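The Library in the Old Dairy

When Bronwyn Maihi moved to Baltcombe she wanted to borrow a novel and found that the nearest library was an hour away by bus. So she wrote to the owner of the old dairy and asked for the key. "I did not have a plan," she tells me. "I had 274 books in boxes and a husband who wanted the boxes gone."

Today the shelves hold 2,224 books. We drink tea between Crime and Gardening, and people come in while we talk. 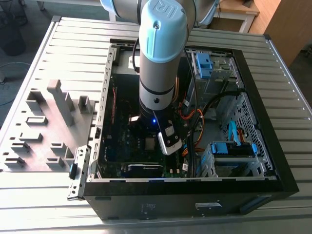 An open desktop computer on a slatted work table.

I ask which books are the most popular. "Cookery in winter, always," she says. "And the sea stories. Old Urs Auer has read each of them two times, and now he is correcting the maps with a pencil. I should stop him, but his maps are better."

There are no fines. A late reader must instead recommend one book to a stranger. Does it work?

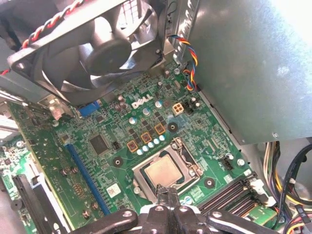 Issue 100, page 14

"Mostly," says Maihi. "Some people bring the book late on purpose – they like to recommend." She keeps their words on small cards inside the covers, and she reads me one from April: "Sad, but the dog lives."

The hardest thing is the damp. In the first winter she lost a whole shelf of poetry, and she still speaks of it quietly. Now the outer wall is kept free and the stove is lit every morning before eight.

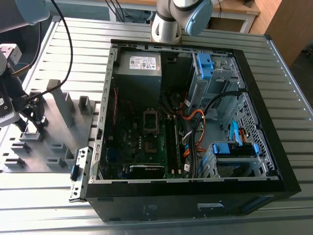
The inside of a PC tower, with its side panel removed.

Would she like a bigger building? She thinks for a long time. "No. I would like a second chair by the window. Two people want that chair every Saturday, and they are both very polite, so it stays empty."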